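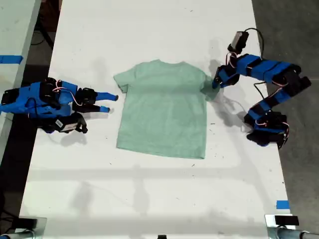

Two-arm shirt folding, Grikside open day, Zodham. Right arm on the sleeve.

1/ Spent the afternoon at the Grikside open day in Zodham. Most of the building was posters and coffee. I stayed at the T-shirt bench for nearly all of it, so this thread is about the T-shirt bench.

2/ Setup: two small arms on opposite sides of a white table, hobby-class servos, printed links, two-finger grippers. One shirt, laid flat, collar away from the near edge. Task is to fold it and leave it in the middle of the table. Bench lead was Seija Tuominen, who answered questions for three hours.

3/ Software is their own stack, called Datodton. It handles recording, training and playback. The policy takes camera images and joint positions and outputs joint targets in short chunks. No cloth model anywhere. I asked twice in different words and got the same reply.

4/ Training set for this shirt: 400 demonstrations, all by hand, using a matching pair of leader arms. Tuominen said the first batch was thrown out. Two operators had different habits about which sleeve to take first, and the policy would start on one sleeve and drift toward the other.

5/ Fix was a written procedure. Sleeves first, then sides, then hem to collar. Everyone records in that order. She said the procedure is one page and took longer to agree on than the arm mounts took to build.

6/ The sleeve grasp is where most of the difficulty sits. One layer of jersey on top of another layer of jersey, on a hard table. Close too high and you get air. Too low and the fingertips press on the table and the wrist servo loads up. Usable window is a few millimeters.

7/ Position control only. No force sensor at the fingertips, no tactile pads. The only load signal is servo current, and they log it but don't feed it to the policy. I would have guessed otherwise from how gently it went in on the good attempts.

8/ Tuominen's explanation: the operators learned to come in at a shallow angle and scoop before closing, and the policy copied that. So the compliance you think you're seeing is partly slack in the gear train and partly operator habit.

9/ The arms flex a fair amount under load. Printed links, plastic horns, long lever. She calibrates in the morning and again at lunch. Between those it drifts and they let it, on the theory that the wrist camera view closes the gap over the last part of the reach.

10/ Numbers from the public session. They ran 10 attempts in a row with the result written on a whiteboard after each one. I liked that they posted the rule before starting: one person may flatten the shirt between attempts, hands off once it starts, anything on the floor is a fail.

11/ Seven passed, three failed. Two failures were the sleeve: gripper closed on nothing, and the arm carried on with the fold as if it had cloth in it. The third was at the hem, where it picked up one layer instead of both and left the back of the shirt behind.

12/ The carry-on-regardless behavior is worth a post. There is no check for "am I holding something." The policy will sometimes go back and try again, because operators did that in a portion of the demos, but it has no obligation to.

13/ I saw one clean retry outside the scored set. Missed the sleeve, hesitated, backed out, came in lower, got it. The people around me thought that was the impressive part, and I agree with them.

14/ Best complete fold was 68 seconds from first motion to release. A person does this in a few seconds. Nobody at the bench claimed speed. They cap joint velocity for the public sessions and said the uncapped runs are faster and fail more, no figure given.

15/ Lighting. The hall has high windows on one side, and in October the sun gets low early. The arms throw shadows across the table, and on pale fabric a shadow edge can pass for a fabric edge. They closed the blinds partway through the afternoon. The whiteboard run was after the blinds.

16/ I asked whether it had been tested with the blinds open. Yes, on other days, and it was worse. She didn't have the sheet with her. That goes on my list of things to follow up.

17/ Shirt color. Light green on a white table is not an easy contrast case. A dark shirt gives a cleaner outline, but then you lose the wrinkles inside the outline, and the wrinkles are what tell you where the second layer is. Their view is that pale is the better training choice. Plausible. I haven't seen data for it.

18/ Other garments: they tried a larger shirt from the same maker with no new demos. Sleeves fine, side folds short, so the result came out wide. Long sleeves don't work at all yet. Towels work and they've stopped showing them, as people get bored.

19/ Question from a visitor who runs a hotel laundry: can it take a shirt out of a pile? No. Flat start only. Flattening is a separate project, and Tuominen put it as the harder of the two. He asked when. She declined to give a date, which I appreciated.

20/ Second question from the same man, better than any of mine: what does it do if the shirt is inside out? Folds it inside out.

21/ Mechanical notes for the people who asked me to look. Arms are clamped to the table edge, not bolted. She wants them to slip if somebody walks into one. Base positions are marked, and moving a base by a finger's width is enough to spoil the long folds.

22/ Cabling is the usual weak point. Servo leads are daisy-chained along the links, and the wrist camera cable needs enough slack to follow the wrist all the way round. They lost a connector the week before and the symptom was a frozen image, with the policy happily acting on the last picture it got.

23/ They added a stale-image check after that. If a picture is too old, both arms hold position and the console beeps. It beeped once during the afternoon. Cause was a loose plug at the computer end. Restarted within two minutes.

24/ Servo heat: shoulders run warmest. The schedule was a run block, then a 10 minute rest with the torque off and the arms lying down. I checked the schedule against the clock and they kept to it, including when there was a line.

25/ Visitors could try the leader arms during one of the rests, on a spare pair at the next table. I folded one sleeve and then dragged the whole shirt sideways. The lag is small. Depth is the hard part. You can't feel the table through the leader, so you watch for the fingertips to stop moving.

26/ After doing that I have more respect for the 400. At my pace a single full fold would have been several minutes. Their operators record in short sessions and swap out, and any demo with a long pause in it gets deleted.

27/ Things I'd want before calling this a result: the runs with blinds open, the per-stage failure split over more than one afternoon, a second shirt of the same size in a different fabric weight, and the same checkpoint on the spare pair of arms.

28/ On that last one, Tuominen said they have swapped one arm and kept the checkpoint. It needed a recalibration and lost some accuracy on the hem. Swapping both at once hasn't been tried. She wrote it down when I asked, so maybe next time.

29/ Things I'd copy tomorrow: the whiteboard rule posted before the run, the one-page fold procedure, the stale-image check. The last is a few lines of code and I don't have it on either of my own rigs.

30/ There was also a talk by Salminen, from the controls side of the house, on backlash compensation for cheap gearboxes. I missed the first half. The half I caught was about measuring backlash with the arm's own encoders, by reversing direction slowly against a light spring. Slides are supposed to go up on the Grikside page.

31/ Correction to 9: calibration at lunch is only on public days. On normal days it's once in the morning. Checked my notes.

32/ Several people asking about the fingertips. Printed, swappable, and the bench keeps a drawer of variants. I didn't get a material or a file. She said the shape matters less than keeping the tips clean, as lint builds up and the grip gets slick. They wipe them during the rests.

33/ Someone asked if the failures looked random. To me, no. Both sleeve misses came after the shirt had been laid down a little rotated. Two is not enough to say more than that. If you go to the next one, watch how the person puts the shirt down.

34/ Next open day is in spring, same hall. I've asked for the lighting sheet and will add it under this post if it arrives.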